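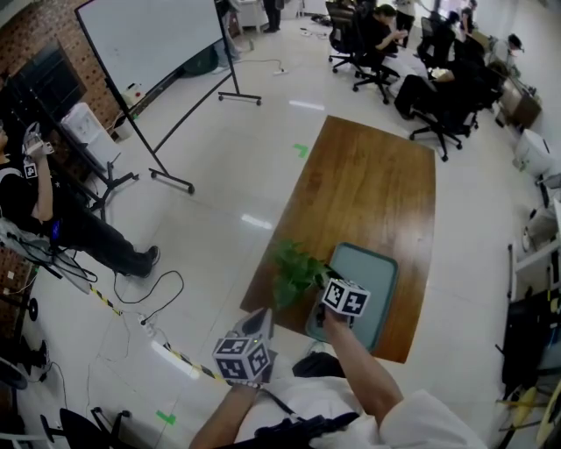
Running a hands-on gripper table at an open day

We have run the plant table at the Nandia open day for a few years now, and other groups ask how we set it up. These are the notes we hand to whoever is on the table, tidied up a bit. They assume you already have a pair of hand-held grippers that record, a room you can move furniture in, and enough people to cover the afternoon.

The task is simple. A visitor holds one gripper in each hand and moves a potted plant on or off a tray. The movement is recorded and can be played back on a screen. At Nandia we then show a robot arm in the Suominen room doing the same job from a set of earlier recordings, so visitors see both ends of the work. If you haven't got an arm to show, the table still works well by itself.

What you need

A table people can walk round. Ours has rounded ends, and I would choose that again.
A shallow tray in a plain colour that stands out from the table top.
One potted plant, and a spare kept out of sight.
Two hand-held grippers with their marker cubes fitted.
A harness in an adjustable size.
A laptop with Cimeo on it, or whatever you use to record.
Floor tape, cable ties, extension leads, a fan if the room gets warm.
A whiteboard on wheels.
Chairs for the people waiting, and for your own staff.

The day before

Put the table where it is going to stay and mark the corners on the floor with tape. It will get nudged all afternoon, and with tape down you can push it back in seconds. Use a different tape for anything people shouldn't step over, so the two don't get mixed up.

Run the power next. Leads should come in from the side the staff use. If a lead has to cross open floor, tape it down along its whole length and check it again after the first group. Loose loops are fine behind a chair where only staff go. They aren't fine anywhere a child might run.

Charge everything. Label the chargers too. We lost most of a morning once to a charger that fitted the gripper and didn't charge it.

Then do a full run with somebody who hasn't used the kit. Watch them without helping. Whatever they get stuck on is what you need to say out loud to visitors the next day.

On the day, before the doors open

1. Switch on both grippers and wait for Cimeo to find them. If one is missing, turn that one off and on again before touching anything else.

2. Check every marker for dirt, creases and lifted corners. A marker that has started to peel should be replaced now. Keep a strip of spares in the drawer under the laptop.

3. Look at the picture from each gripper camera. You want to see the table, the tray and the plant with the gripper held at about waist height. Wipe the lens with a dry cloth.

4. Put the plant on the tray and do one complete move yourself. Save it and play it back. If playback is jumpy, check that the lights over the table are all on.

5. Walk the visitors' route from the door to the table, then on to the Suominen room. Move anything in the way, whiteboards included. Ours gets wheeled off to the wall side so people can stand at it without blocking the table. 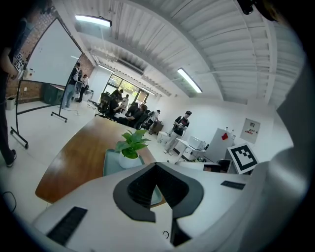
6. Tell the rest of the room you are about to start. There will be people working at the desks and others wandering about with their own kit, and they should know that visitors are coming through.

Running a turn

Allow groups of no more than can stand along one side of the table. The others can look at the whiteboard or sit down. A group gets 30 minutes in all, including the walk to the arm, so keep the talk short and let them get their hands on the grippers.

Start by showing the move once at normal speed. Don't explain while you do it. Then do it a second time slowly and talk through it: open, line up, close, lift, put down, open. Most people copy what they saw and forget what you said, so make the first one a good one.

Fit the harness on the visitor. Ask before you touch straps, and let them do up their own buckles if they would like to. Hand over the grippers one at a time, left first if they are right-handed. Let them squeeze the handles a few times in the air before they go near the plant.

Ask for these things in this order:

Stand square to the table with your feet still.
Keep the cubes on top of the grippers pointing up.
Bring the jaws in low.
Close slowly and stop when you feel it grip.
Lift only as high as you need to.

Press record when they are lined up, and stop it when the jaws are open again. Don't record the chatting and the practice squeezes. You will have to cut them out later and it takes ages.

If the visitor drops the plant, pick it up, sweep the soil and carry on. Keep the recording. Failed tries are useful and visitors like being told so.

Leaves and soft stems

People go for the leaves. They are the biggest thing in view and they seem easy to grab. Let them try once, gently, then show them the rim of the pot. A plain glazed pot can be slippery with our jaws, so we put a thin rubber band round it under the rim. Use a plant with sturdy leaves and one you won't miss. Ours usually retires after the open day to a windowsill.

For younger children, take the tray away and let them push the pot across the table. Use one gripper only. Very small children can hold it together with a parent.

Playback

After each turn, play the recording straight away while the visitor still has the harness on. Point out the moment the jaws closed. That is the bit the arm finds hardest, and once they have seen it in their own recording they watch the arm much more closely.

Keep a count on the whiteboard if you like. Last December's open day was our busiest and brought the total since we started to 1,480 recordings. Pustora lent us the second laptop for it, and having one machine for recording and one for playback cut the queue a good deal. I would ask for two laptops from the start if you can get them.

Where to stand

One person runs the table. A second stays on the far side and watches the leads. A third walks groups to the arm and back. If you are short, drop the third and let people find their own way with a sign, but never leave the table with only one of you. Staff who are on a break can sit at the window desks, as long as they keep their own grippers switched off while a visitor is recording. Two sets running close together can be confusing for Cimeo and for the visitor.

Leave the end of the table nearest the plant clear. It is where everybody wants to lean.

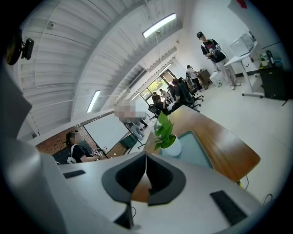
One reader wrote in to say that their group had tried all this with a mug in place of the plant, and that visitors got bored after a couple of turns. They went back to a plant the next time. They also asked whether left-handed visitors should be handed the right gripper first. Yes, just swap the order.

Packing up

Stop taking new visitors at 3 o'clock if your room closes at four. Copy the recordings off both laptops before you turn anything off, and open a few from the copy to make sure they play. Put the grippers on charge, even if nobody needs them the next day. Wipe the handles.

Pull up the floor tape slowly and at a low angle. If it leaves glue behind, warm soapy water shifts it from tiles. Leave the table corner marks down if you are coming back within the month.

Water the plant.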